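Search this notebook Enter keywords Go

Thursday, bench 2

Speaker cab from the Drildale wedding rig is back, with the same complaint as last time: buzzes on anything with a bass line, so the whole evening. The DJ's note says "fine at low volume." So is everything.

Swept it from the signal generator. Clean up to 246 Hz, then a rattle like a drawer of spoons. Pushed on the grille, no change. Pushed on the handle, silence. One screw missing, another doing its best.

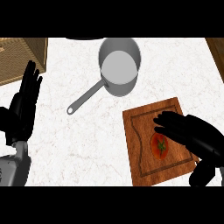 Notebook 9, p. 8

Refitted the handle with foam tape behind it and ran the sweep again. Rattle gone. Left the Marciniak mixer feeding it through lunch – mostly disco, my apologies to the front office.

The mixer has its own trouble. Left channel fades out when the crossfader sits dead center, where every DJ in Etville seems to park it. Cleaned the fader, got ten good minutes, then the fade came back. Ordering a new one from Prumham. They say June, without saying which.
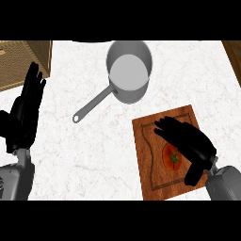
Saucepan and cutting board with tomato, hands either side.

To do: label the good XLR leads before they go out with the bad ones again. Cab can go back – tape the spare screws inside the lid this time.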